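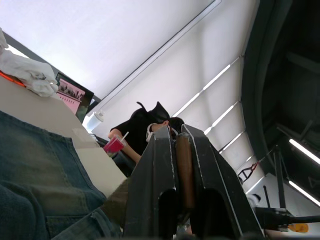

## Enero. Índigo: migración a cuero y descarga al frote

Continúa la serie de Wusari. Objetivo: separar el índigo que se desprende por frote mecánico del que migra en húmedo hacia un material en contacto prolongado. El caso de uso es el pantalón corto vaquero que se guarda con el cinturón de cuero puesto en las trabillas.

Material:

- Denim teñido en cuerda, lote Foltholm, sin lavado industrial.
- Denim del mismo lote con lavado enzimático.
- Cuero marrón de curtición vegetal, cara flor sin acabado.
- Testigo de algodón blanco, 136 g/m².

Frote en seco: 100 ciclos por probeta, cuatro probetas por tejido, sentido de urdimbre. Frote en húmedo: igual, con el testigo escurrido antes de montarlo. Las probetas del lavado enzimático se cortaron lejos de costuras y bolsillos. En los bordes de costura el desgaste es mayor y la lectura sale dispersa.

Resultado en seco: el tejido sin lavar mancha el testigo de forma uniforme; el lavado apenas deja un velo. En húmedo la diferencia se reduce. El tejido lavado suelta más de lo esperable por su valor en seco, lo que apunta a índigo redepositado en la superficie y mal eliminado en el aclarado.

Contacto con cuero: sándwich denim/cuero bajo peso, humedecido con agua desionizada y cerrado en bolsa. Al abrir, marca azul en la flor con el dibujo de la sarga. En el lado del denim hay cerco pardo, taninos del cuero. Es decir, migración en los dos sentidos. El cerco no sale con jabón neutro a 2 g/l. No probar con alcalino: oscurece el tanino y falsea la lectura de color.

Pendiente: repetir con cuero acabado y con contacto en seco. Guardar las bolsas sin abrir hasta que esté libre el espectrofotómetro.

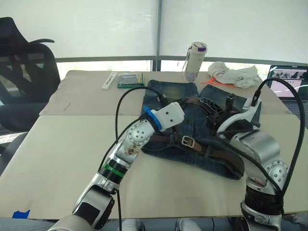
Seon-mi Myung objeta que el agua desionizada no reproduce el sudor y que, sin sales ni pH controlado, la marca en el cuero solo sirve para comparar lotes entre sí. Propone sudor artificial ácido y alcalino en paralelo. De acuerdo con el ácido; el alcalino va en serie aparte, por el problema de los taninos.

Anotar en la próxima tanda:

- pH del extracto acuoso del cuero antes del contacto.
- Aclarado adicional del denim lavado y nuevo frote en húmedo.
- Etiquetas a lápiz. La tinta del rotulador corrió en una de las bolsas.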